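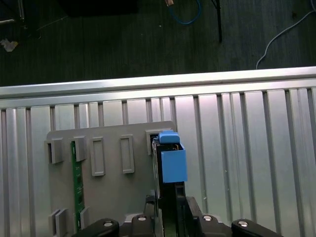
Blue block, grey plate, bit of silver.

**1/** I have been asked by three separate people to stop moaning about amateur boxing judging in private and do it in public, where it can be ignored by more of you. So, a thread.

**2/** Background. I did 44 bouts as an amateur, won slightly more than I lost, and have since spent far longer sitting on plastic chairs in leisure centres than I ever spent in a ring. My opinions on judging are mostly chair-based.

**3/** Last month's show at the Varneck hall. 400 tickets sold, one working toilet. Top of the bill was Fedir Yatsenko against a tall lad from the coast whose name the MC pronounced three ways, all with great confidence.

**4/** Round one: Yatsenko walks forward, misses a lot, looks busy. Tall lad walks backwards and jabs him in the face. Lovely jab. Like being told off by a librarian.

**5/** Round two: the same, only Yatsenko's nose is redder.

**6/** Round three: Yatsenko lands one proper right hand and the whole room stands up. I stood up too. Spilled tea on a stranger. It was a very good right hand.

**7/** Split decision, Yatsenko. The tall lad's corner made the face you make when the bus pulls off as you reach the door.

**8/** Now, I like Fedir. He carried my bag once. But he lost two rounds of a three-round fight and the noise from one punch got him home. Crowds can't score, yet judges have ears.

**9/** Someone will reply that effective aggression counts. It does. The important word there is "effective". Walking into a jab with purpose is still walking into a jab.

**10/** Elsie Fairclough, who judged for years and is far more patient than me, reckons the seats are half the trouble. At Varneck one judge sits behind the corner post and next to the speaker. She asked for that chair to be moved in April and it's still there. I think it may be holding the floor up.

**11/** Her other point is that a judge gets 60 seconds between rounds and should need ten of them. Write it down, hand it over, look at your shoes. The ones who sit there chewing the pen are remembering the cheering.

**12/** Compare the women's bout earlier on the same card. Nadiia Demchenko v Snædís Þrastardóttir, best fight of the night, watched by me, two families and a man waiting for the bar to open.

**13/** Demchenko took the first round on footwork alone. Þrastardóttir worked out the footwork and took the second by simply standing where Demchenko was about to be. Third could have gone either way. All three judges had it the same, and so did I, by one round to Demchenko.

**14/** Nice quiet room, you see. Judges scored what was in front of them. I'm not suggesting we ban the public from boxing, though having queued for that toilet I'd listen to the case.

**15/** What would I change? Move the chair. Publish the scorecards round by round, on a sheet of paper, on the door, with tape. I'm told this would be "complicated". We managed it for the raffle.

**16/** The raffle, for those asking: first prize was a pair of gloves signed by Radymyr Hrytsenko, who was stood next to them at the time and would have signed anything. I won a tin of shortbread. No complaints about that decision.

**17/** Also I'd like judges to be paid a bit more than petrol. People give up a whole evening, get called blind by somebody's uncle, and drive home in the dark on a cheese roll. If you want good ones, feed them.

**18/** Several of you are already typing that it evens out over a career. Maybe over 1000 bouts. Most of these kids have nine. Lose two of those to a loud room and you start wondering if you'd rather do badminton.

**19/** Yatsenko has asked for the rematch himself, which is decent of him – he knew, I think. Same weight, the tall lad's home hall this time, so the noise will be pointing the other way. I'll be there with a flask that has a lid.

**20/** Edit, as the uncle has found this thread: yes, I saw the right hand. I've said I saw it. It's in post 6. Ask the man in the wet trousers.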